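Pre-session checklist, simulated collection, basket task
Station: Talley 2
Checked by: Ebony Tuhiwai
Month: May

1. Scene loads with rug, basket, white sheet and gray flat item. OK
2. Left and right arms respond to the operator's controls. OK
3. Left hand opens fully at rest. OK
4. Right gripper closes and holds. OK, see comment
5. Emergency stop key pauses the sim and the recorder together. FAIL on first try, OK after restart
6. Joint limits loaded from the Galter file, not the default. OK
7. Disk space for a full session. OK, roughly 382 episodes at current length

Comment on 4: Checked with the magenta object at the far side of the basket. The view at this point gives the operator only a sliver of the object, so go by the gripper position before letting go.
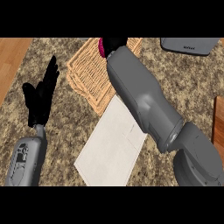

Item 4, right arm over basket, left hand open and clear.

Comment on 5: The recorder kept writing for 3 seconds after the pause. Those frames must be cut before the episodes go to Fovness for training. Logged as an open item.

Before the next session:
Repeat item 5 twice in a row.
Mark dropped objects as failed, do not delete them.
Keep the left arm still unless the task calls for it.

Status: cleared for collection with one open item. E.T.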